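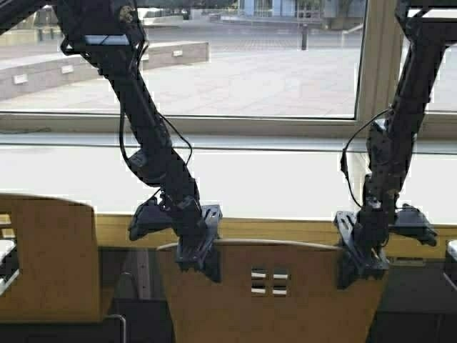

How to re-glue a wobbly wooden chair

Mon 6 March
By the Sturnia Workshop Notes editor

A dining chair that rocks or creaks when you lean back usually has one or more joints where the old glue has let go. Screws and metal brackets are a common fix and a poor one. They hold for a few months, then the timber splits around them and the repair gets harder. Taking the joint apart and gluing it again takes an afternoon plus drying time, and most of that is waiting.

What you need

A rubber mallet, two bar clamps or a ratchet strap, PVA wood glue, white vinegar, a small stiff brush, a blunt scraper or old chisel, 120 grit sandpaper, masking tape, a pencil and some rags. If you don't own clamps, a ratchet strap from the trailer will do the job on most chairs. Put a folded rag under the buckle so it doesn't mark the finish.

Find the loose joints

Stand the chair on a flat floor and hold the seat with one hand. Push each leg in and out, then side to side, and watch where it meets the rail. Do the same with the back posts. Put a bit of masking tape next to every joint that moves. Leave the tight ones alone, even if they look rough. Forcing a sound joint apart is how tenons get broken.

Take it apart

Label every piece before you loosen anything. Write on the tape: front left leg, back rail, and so on, with an arrow pointing up. Rungs that look identical often aren't, and they go back best in their own holes.

Check for hidden nails or pins and pull them first. Tap the joint apart with the mallet, working close to the joint and swapping sides as you go. If it sticks, brush warm vinegar around the gap and leave it for an hour. Older chairs put together with hide glue will usually give up at this point. Test the vinegar underneath the seat first, as it can cloud some finishes.

Clean off the old glue

This is the slow part. New PVA won't grip over old glue, so scrape both surfaces back to bare timber. Use vinegar and the brush inside the holes. Finish with a light sand, but don't take off any wood or you'll loosen the fit. Let everything dry overnight if you've used vinegar.

Put the chair together dry and check that all the joints close up. If a tenon is sloppy, glue a thin shaving of timber to it, let it set, and trim it until it pushes in firmly by hand.

Glue and clamp

PVA gives you up to 11 minutes before it starts to grab, and less on a hot day in the shed. Have the clamps already opened to size. Brush glue on the tenon and inside the hole, push the joint together, and do the next one. Glue the back assembly first, then the front, then join the two with the side rails.

Tighten the clamps until the joints close and a little glue squeezes out. Any more pressure can pull the frame out of shape. Measure both diagonals across the seat rails. If they differ, shift the clamps slightly and measure again. Stand the chair on its legs on the flat floor while it dries, and wipe off the squeeze-out with a damp rag.

Leave the clamps on for at least 3 hours and keep everyone off the chair until the next day. Scrape off any dry beads of glue you missed, then touch up bare spots with wax in a matching colour.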